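Everyday Plastics in Student Homes: What We Keep, What We Throw and Why
Final report, second-year group project, Materials and Society module
Submitted Aug 3, 2026

1. How the project came about

When our group first sat down to choose a subject, we had a very long list and very little agreement. One of us wanted to look at packaging, another at furniture, and somebody was terribly keen on shoes. What brought us together in the end was a conversation in the kitchen at Flurnus, the hall where two of us live, over a cupboard that would no longer shut. It was full of tubs, boxes and lids, hardly any of which fitted one another, and we fell to wondering how long each one had been there and who had bought it in the first place.

Our question grew out of that cupboard. We wanted to know how long students hold on to small plastic household goods, and what finally makes them let go. There is a great deal written on bottles and carrier bags, which are used once and thrown away, but we found much less on the sturdier things: drawer trays, desk tidies, food boxes, washing-up bowls. These are made to last for years, and yet they seem to appear in the skips outside every hall at the end of the summer term.

2. What we did

We put together a short questionnaire and gave it out at Flurnus and at Carvalho, the private block across the river. We handed out 700 copies, by post box and on paper (a slower way of going about it than a link, but people do seem to answer a sheet that is sitting on their desk), and got 200 back. We were very pleased with that, having been warned to expect far fewer.

Alongside the questionnaire we held four group talks, each up to an hour long, with tea and a good many biscuits. We asked people to bring along one plastic item they had owned for a long time and to tell us its story. These talks were by far the most enjoyable part of the work, and if we were starting again we would hold more of them and write a shorter questionnaire.

We also sorted the goods into types, which took longer than any of us had guessed. Storage pieces alone gave us two afternoons of argument. Is a tray with dividers the same sort of thing as a tray without? We decided it was not, as people in the talks spoke about them quite differently.

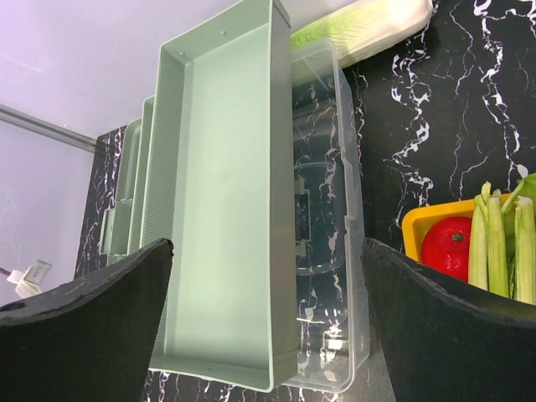
Figure 1. Storage pieces in mint green and clear plastic.

3. What we found

The plainest result was that moving house matters more than wear. Most of the people who had thrown away a storage item in the past year said there was nothing wrong with it. It would not fit in the car, or the new room had shelves of a different depth, or a parent had said there was no space for it at home. Cracks and broken lids did come up, but well down the list.

Food boxes were the exception. They went when they were stained or had begun to smell, and people were quite firm about this. One person in the talks had kept a box through three kitchens and gave it up only after a curry - she was still a little sad about it, and the rest of the room took her side.

Colour turned out to be more important than we had expected. Clear plastic was thought of as useful but not loved. It was bought for a purpose and passed on easily. Coloured pieces were more often chosen to match a room, so they were kept with more affection, but they were also more likely to be left behind when the room changed.

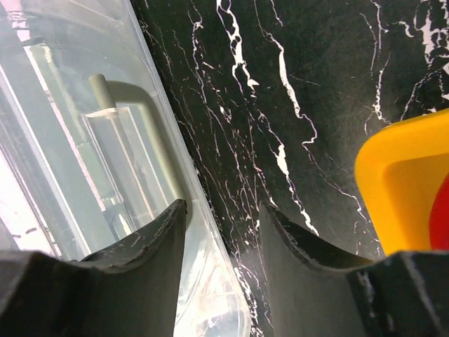
Price made less difference than we thought it would. Cheap items were not thrown away any sooner than dear ones, at least among the people who answered us, and several could not remember what they had paid at all. What did help was knowing somebody who would take the thing on. At Carvalho there is a shelf by the laundry where residents leave whatever they no longer want, and people there were noticeably less likely to mention the bin.

4. Things we would do differently

We should say plainly that our answers come from two buildings in one town, and from those who were kind enough to reply. People who care about waste are probably more willing to fill in a form about it. We also asked about "the past year" without saying when the year began, and some first-years clearly counted only from when they had moved in.

5. Suggestions

We have sent a short note to both halls proposing a swap shelf on every floor, to be ready for the new arrivals in September. Drirard, the charity shop on the high street, has told us it will collect clean storage items at the end of each term if they are boxed up beforehand. Flurnus has agreed to try the shelf on its ground floor first, next to the post boxes, and we have offered to make the signs.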